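Chapter 6
Who Gets the Chair: Local Councils and How They Fill a Vacancy 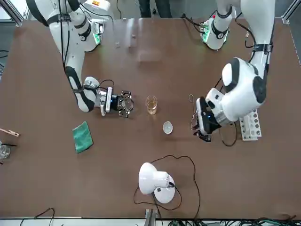 6.1 Before you start

You need chapter 5 for this one. At least the part on quorum. If you skipped it, go back, ten minutes, it won't hurt.

Chapter 5 was about how a council meets. Chapter 6 is about who is in the room. Elections get most of the attention in a civics course, but a lot of seats on small town councils are filled some other way first – a member moves, gets sick, takes a job that conflicts, dies in office. The seat is empty and the next election is a long way off. Somebody has to sit there.

Key terms for this chapter: vacancy, appointment, special election, unexpired term, caucus, oath, recusal. All in bold the first time they come up in the print edition. Definitions at the back.

6.2 A town with an empty seat

We'll use one town the whole way through. Barnness. Small, one main road, a river on the east side. Seven council seats, four-year terms, staggered so they don't all come up at once. The mayor is picked by the council from among its own members and keeps a council vote. Remember that last part, it matters in 6.5.

In June a council member named Isamu Honda turned in his resignation. Two sentences. He had bought a house outside the town line and the charter says a member has to live in town. He had 17 months left on his term.

What happens next? Most students say "they hold an election." Maybe. Depends on the charter. Read it first, always.

The Barnness charter, section on vacancies, shortened a little:

"When a seat becomes vacant, the Council shall accept the vacancy by resolution at its next regular meeting. If more than one year remains in the term, the Council may appoint a qualified resident or may order a special election. If the Council does neither within 60 days, a special election shall be held."

Three things to pull out of that. First, the vacancy isn't official until the council votes to accept it. A letter on the clerk's desk is only a letter. Second, "may" gives the council a choice and "shall" doesn't. Underline every may and shall when you read a charter. Third, the clock. Sixty days from what? From the letter or from the resolution? The text doesn't say. Barnness ended up arguing over exactly this and we come back to it in 6.4.

6.3 Appointment or special election

Two routes. Both are legal in Barnness. Both have costs.

Appointment is quick. The clerk posts a notice, people apply, the council interviews them in open session and votes. In Barnness an applicant must be a registered voter, must have lived in town one year and must turn in a petition with 25 signatures. The person appointed serves the unexpired term, meaning only what was left, not a fresh four years. Students get this wrong on every test.

The complaint against appointment is easy to guess. Six people choose the seventh. If four of the six already vote together, they can pick a fifth. No voter has a say till the next regular election, and by then the appointed member is running as an incumbent, name on the town letterhead and all.

A special election puts it to the voters. But it takes longer, it costs money, and turnout is often poor. Barnness last held one for a vacant seat a while back. Of the ballots cast, 147 went to the winner. Almost 500 people had voted in the regular race for the same seat. So was the special election more democratic than an appointment? Don't answer yet. Write down what you think now and look at it again after 6.6.

There are mixed systems too. Some towns appoint a member just until the next regular election, whenever that falls, and the voters fill the rest of the term then. Some let the mayor name a person and have the council confirm. Some give the seat to the runner-up from the last race, which sounds fair until the runner-up has moved away or changed their mind. A few leave the seat empty if only a short time is left.

6.4 The deadlock

Back to Barnness. With Honda gone, six members. Even number. The council took applications and two people made it to the interviews. One ran the Sekska feed store. The other had just retired from teaching at the Ikeda school on the north end.

First vote, three to three. Second vote, same. The meeting went past 11 p.m. and they adjourned.

An even split is not a tie that somebody breaks. Look at the charter again – the mayor already voted, as a member. There is no second vote for the mayor. A motion without a majority fails. So both motions failed, and the seat stayed empty, and the 60 days kept running.

Then the argument about the clock. One side counted from the letter, which meant time was up. The other side counted from the resolution, which gave them nearly two more weeks. The town attorney wrote a short opinion: a vacancy under the charter exists once the council accepts it, so count from there. The council took the advise and tried one more time. Three to three.

Special election, by default. Nobody voted for it.

6.5 What to look for as you read

The rest of the chapter goes through the steps in order: notice, filing, petition check, interviews or campaign, vote, oath. Each section has a piece of the Barnness record and a set of questions. A second town, Flikow, shows up in 6.7 with a different charter, where the mayor is elected separately and votes only to break ties. Same deadlock there would have ended on the first night. Keep the two charters side by side, you will need both for the chapter project.

While you read, keep notes on:

– who has the power at each step, and where it is written down
– what happens if they do nothing
– what the public can see, and when
– which words in the charter are vague enough to fight over

Warm-up, before next class. Find the charter or bylaws for your own town or county. Find the vacancy section. Copy it out by hand, yes by hand, it is usualy short. Circle may and shall. Bring it with you.

We use cookies to remember your page and improve this site. Accept all | Manage settings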